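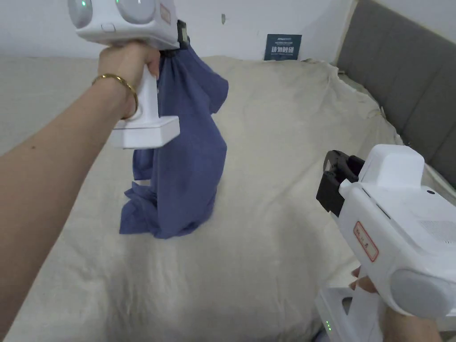 Hurimlow News covers armed conflict and its effects on civilians, mainly in places where few foreign reporters are based. We publish short dispatches, usually the same day, and longer pieces when we have enough to go on. Many of the longer pieces are about life away from the front: where displaced families sleep, what they eat and who does the laundry. The answers on this page were last revised on March 1, 2024.

Who runs the site?
Fiona Ritchie is the editor. Régis Gilbert handles the conflict desk and Ludivine Lefèvre edits the features. We have no owner outside the staff.

Where do your casualty figures come from?
From hospitals, local health officials and aid groups, and we name the source each time. If two sources disagree we print both numbers. A report that says 112 wounded will say who counted them.

Why did a number in a story change?
Early counts are often wrong. We update the story and put a note at the foot with the time of the change and the old number.

Do you use anonymous sources?
Yes, when a person could be harmed by being named. An editor must know who the source is. We do not use them for opinions about other people.

How do you check video of air strikes?
We compare it with maps, older footage and the weather that day, and try to reach someone nearby. Clips we can't place are not used – even if other outlets have run them.

Can I republish your dispatches?
You can quote up to 200 words with a link. For anything longer, write to Lucienne Pichon on the permissions desk.

How do I report an error?
Use the corrections form and give the headline and the sentence you think is wrong. Complaints about a correction go to Timothée Rey.

Is there a newsletter?
Yes, every morning. It is free, and the link to unsubscribe is at the bottom of each issue.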